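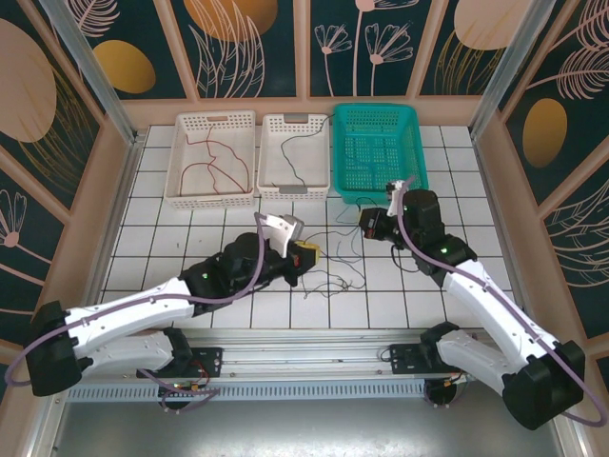
Baskets at the far edge of the tiles, dark wires still to sort.

26 June 2025

Sorting of the cable scrap, continued. Red wires go in the left white basket, dark thin ones in the middle white basket. The green basket I keep for pieces over 300 mm, please do not mix.

The dark wire is a nuisance – it springs back and hangs over the rim. Socorro Huanca proposes to tie it in bundles of 3 before it goes in. I will try with the paper ties from Ostico, we have 2 bags left.

The tangle on the tiles is from the Leltia box. No labels inside, so I can't say which length is which. To ask Śliwiński if they kept the list from February.

Grout lines need a brush.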